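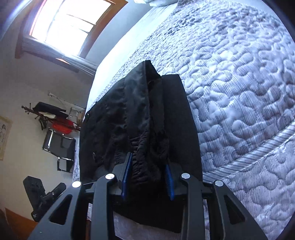
How often should I wash a quilted bedspread?

I do mine every 2 months, on a cool gentle cycle, and give it a good shake out the window in between. Clothes dumped on the bed are what grubby it up fastest — coats especially!

Do I fold jackets or hang them?

Hang the heavy ones. Mine go on the Nillel hangers (a pack of 14, still going strong), and anything crinkly gets folded loosely in a drawer.

What colour hides lint?

Grey, hands down. Black's hopeless.

Last updated: 7/2/20

Related
Airing pillows in February
The Vindon drawer tidy
Curtains for small bedrooms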